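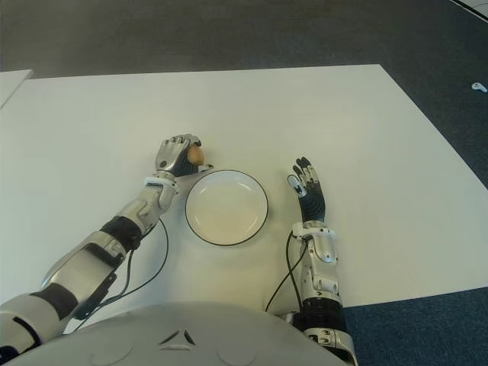 No. 9

I have been meaning to write about plates for almost a year now, and every time I sit down to do it I end up writing about soup instead. So, plates! If you came for soup, there's plenty of it back in December, when I made hardly anything else.

The plain white ones with the thin black rim are my favorites of everything that has ever gone through my cupboards. I found my first set at Modov, the secondhand place on Bermúdez Street, in a cardboard carton with Broken written down the side in marker. I almost walked past it. One bowl had a chip you could fit a thumbnail into and the rest was perfectly good, so I paid for the carton and carried it home on the bus, on my lap, feeling every pothole.

What I love about a rim like that is how it tidies up a meal. I am not a neat cook. My eggs slide, my toast gets cut at an angle I can't explain, and I put far too much of everything on top of everything else. But put the same lopsided breakfast inside a thin dark line and it looks as if somebody meant it. On a white table it matters even more. I had an all-white set before, on an all-white table, and by lamplight I was forever setting my fork down half on and half off the edge.

My mother's plates were the opposite, by the way — big brown flowers, gold around the outside, never to go near the dishwasher. I have two of them left and I use them for cake (they are wonderful for cake, less so for anything with gravy, because you lose track of where the gravy is).

A shallow well is the other thing I look for. Deep enough that a bit of butter stays put, shallow enough that you can get a knife in flat. Citik, the kitchen shop near the station, used to carry a plate with a well so steep that a fried egg folded up on itself. I gave those away to my neighbor, who likes them for pasta.
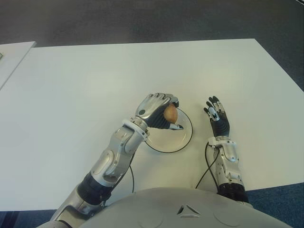

A plain plate with a dark rim, nothing on it yet.

Anyway, the small brown things. Eggs or little potatoes, I'm happy with either, and they both look their best on white. If I have brown eggs I boil them for 9 minutes, straight from the fridge, then into cold water while I find the salt. Potatoes that size I leave in their skins and steam until a fork goes in easily, and then they get more butter than I would admit to my doctor. Three is a decent lunch with some pickles. Two if there's cake.

I like to put the plate out first, before anything is cooked. It's a habit from when I lived alone and would otherwise eat standing up over the stove, straight from the pan, reading the back of the rice packet. With a plate already on the table I feel expected somewhere. It works on guests too, who will sit down by themselves if there's a plate in front of them, and then they're out of your way while you hunt for the pepper.

I'm still short one side plate to match, so if you see the thin black rim anywhere for a sensible price, leave me a comment. I check them in the morning with my coffee.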